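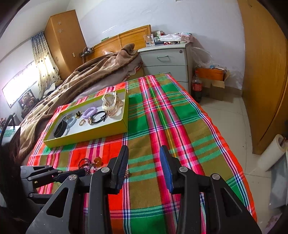 Support > Craft Kits > Party and Paper > Resolved tickets

We use cookies to remember your region and language. You may change this setting at any time.

Ticket subject: Paper lantern garland kit, glue not holding at seams
Product: Eltier lantern garland, white, 48 panels
Opened by: Razia Virk, Utton Community Hall
Assigned to: Rezaul Dewan, Customer Support
Status: Resolved
Last updated: 17 January 2020

Customer report
The customer purchased four garland kits for a children's craft afternoon. The panels were cut and folded according to the printed leaflet and joined with the glue supplied. Within an hour of hanging, seams opened on most of the lanterns in two of the kits. The lanterns from the other two kits remained closed. The customer asks whether the glue is faulty and whether the event, planned for a party of 90 guests, can proceed with the same product.

Entry 1, R. Dewan
Acknowledged receipt. Requested the batch code printed on the base of each glue bottle, the type of paint or ink applied to the panels before assembly, and the drying time allowed. Advised the customer not to discard any opened lanterns.

Entry 2, R. Virk
All four bottles carry the same batch code. Panels in the two affected kits were painted on both sides with poster paint, including the gluing tabs. Panels in the remaining kits were decorated with felt pens only. Drying time was as stated in the leaflet, 20 minutes before hanging.

Entry 3, R. Dewan
Forwarded to Karlijn De Smet, Product Testing, with a request to check retained stock from the same batch.

Entry 4, K. De Smet
Retained glue from the batch was tested on plain panels and on panels coated with poster paint. Plain seams held under a hanging weight of 200 grams. Painted seams opened under the same weight in every test. The paint layer separated from the paper and remained attached to the glue. The glue itself meets its specification. The leaflet does not state that tabs must be left unpainted, and this omission has been passed to Hongjun Feng, who is responsible for printed instructions.

Entry 5, R. Dewan
The following procedure was sent to the customer for repair of the opened lanterns.

1. Take down the garland and lay the lanterns flat.
2. Rub the painted tabs lightly with fine sandpaper until bare paper shows. Wipe off the dust with a dry cloth.
3. Apply a thin line of glue to one tab only. Press the seam together and hold it with a paper clip or clothespin.
4. Leave the clip in place for two hours. Do not hang the lanterns before the following day.
5. Where a tab has torn, cut a strip of plain paper to the same length and glue it across the inside of the seam.

For new panels, cover the tabs with low-tack tape before painting and remove the tape once the paint is dry. Double-sided tape may be used in place of glue. It should not be applied over paint.

Entry 6, R. Virk
Repair completed on all but five lanterns, which were too badly torn. Seams have held overnight. Please advise whether replacement panels can be supplied without purchasing a full kit. The cord from one kit is also short and does not reach across our stage.

Entry 7, R. Dewan
One sheet of replacement panels and one 520 cm cord dispatched at no charge from the Mokelia warehouse. Dispatch confirmed by Deming Qiu.

Entry 8, H. Feng
Revised leaflet approved. The new text instructs users to keep tabs free of paint and extends the drying time to overnight for painted lanterns. The same correction applies to the Rätsep star lantern, which uses an identical tab. Existing stock will be sold with an insert until June.

Entry 9, R. Virk
Panels and cord received. No further action required.

Ticket closed by R. Dewan. To reopen this ticket, reply to the closing message and keep the subject line unchanged.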